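Home jam and syrup testing - your questions
4 min read
143 shares

Jekel is a small preserving club. We swap jars, we run Saturday mornings, we answer the same emails over and over. So - a FAQ. Will add to it when there's time.

Do I need to be a member to bring a jar in?

No. Non-members pay 6 dollars a jar, members nothing. Pay at the door, card is fine. Label it with the fruit, the month you made it and whether you used bought pectin.

What do you check?

Set, acidity, seal. Flavour if you ask for it, and be ready for the answer. We don't do meat, fish or anything in oil. Please don't bring it anyway.

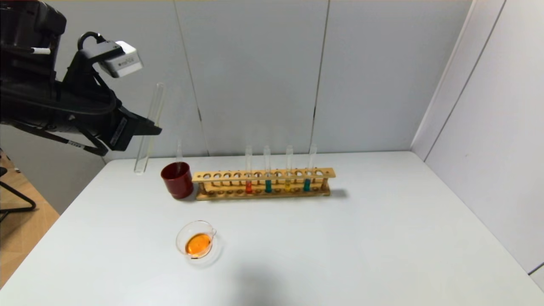
At the work table

How much do you need from me?

One full jar, unopened. Half jars are no good for the seal check. Small jars fine. If it's a syrup or cordial bring it in a bottle with a proper lid, not cling wrap and a rubber band.

My strawberry never sets. What am I doing wrong?

Probably nothing. Strawberries are low in pectin, everyone's are. Add lemon juice, or throw in some green apple, or use jam sugar. Don't just keep boiling - you get a dark colour and a toffee taste and it still slides off the toast. 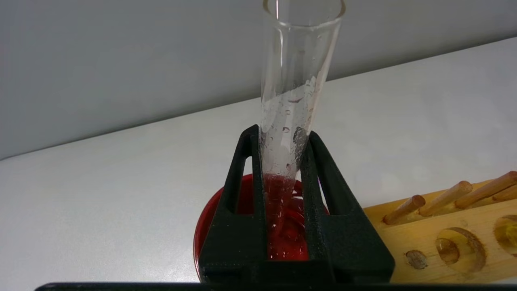 Also check your fruit isn't overripe. Slightly under is better. And smaller batches, two kilos at most, becuase a big pot takes forever to come up to the boil.

Can I cut the sugar?

A bit. Go too low and it won't keep or set the same way. Low-sugar jams belong in the fridge once opened, and eat them quickly. There's a low-sugar pectin for this, follow the packet.

There's mould on top. Scrape it off?

No. Bin the jar. We know your nan scraped it.

Which thermometer?

Any that clips to the pot and reads past 110. Test it in boiling water first. If you're up high your boiling point is lower so adjust for that. Or do the cold saucer test, free and works.
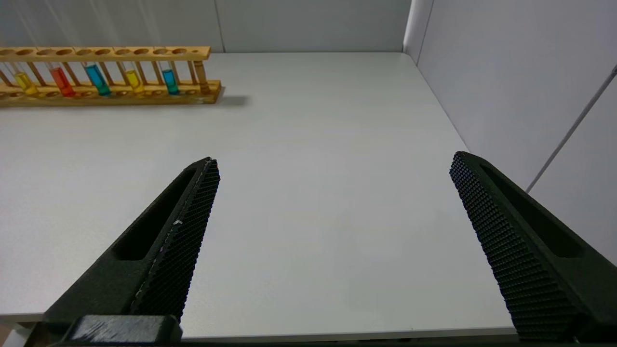 Varma wrote in to say the saucer test only worked once the saucer had been in the freezer a good while, and the pot was off the heat while waiting. Yes to both. Leave the pot on and it goes past setting point while you stand there poking at a plate.

Can I reuse lids?

Screw bands yes, flat lids no. One-piece lids off shop jars, we'd say no as well. New ones are cheap enough.

When do I get my results?

Usually the next Saturday. October is slow, everybody's rhubarb arrives at once. Results go out by email so write your adress clearly on the form.

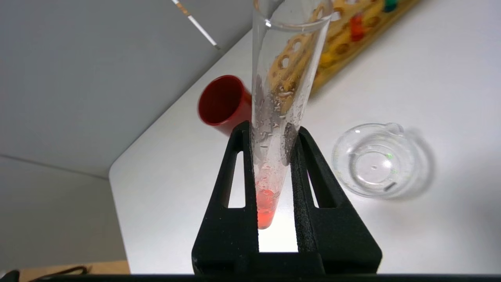 Parking and getting here

Street parking out front, free till noon. Bus stops at the corner. Side door, not the front one, the front one sticks. Doors shut at 11:30 sharp.

18 comments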